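Yaa Ackah
11/20/24

Bit of a thread on what Kwadwo Mahama and I have been doing on the Rutbridge project. Short version: we wanted to know if adding close-up views from the gripper to the training data helps with small placing tasks in simulation.

The set-up is two arms behind a table, with a grey board holding a low black holder on one side and an upright fixture on the other. All of it is rendered.

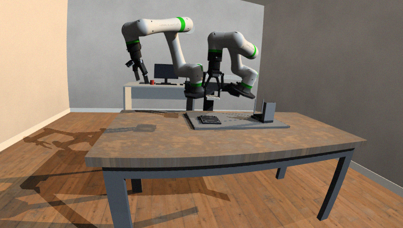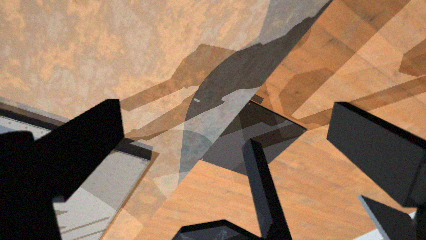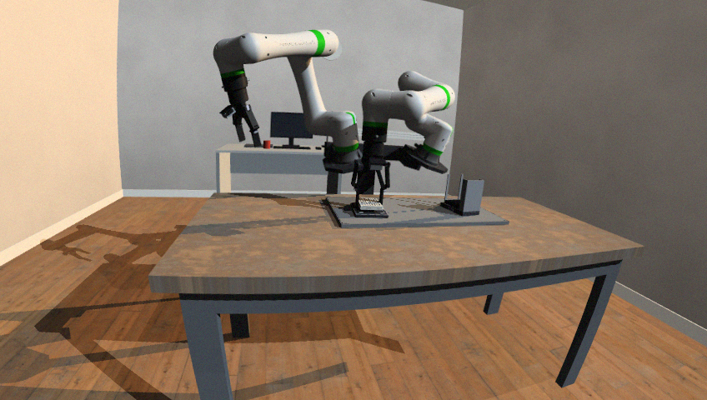
Three renders from our Gindbridge simulator. First and third are room views, second is close up among the gripper parts.

We trained one policy on room views only and one on room views plus close-ups. Same 300 demonstrations, same network, same number of training steps. Then 200 test runs each.

Room views only placed the part in 80 of the 200. Adding the close-ups gained us just 3 more. We expected a lot better.

Kwadwo thinks shadows are the problem. They are hard-edged and fall right across the table, and up close they take up a lot of the picture. I think he has a point — but we haven't tested it yet.

So the next job is to soften the lights, collect the demonstrations again and leave everything else alone. Should have numbers in December.

We only used one random seed per policy, so please don't read much into a gap of 3. More seeds are running now.

Config files are going up on the Nokon page once I've tidied the folder names. Happy to take questions in the replies.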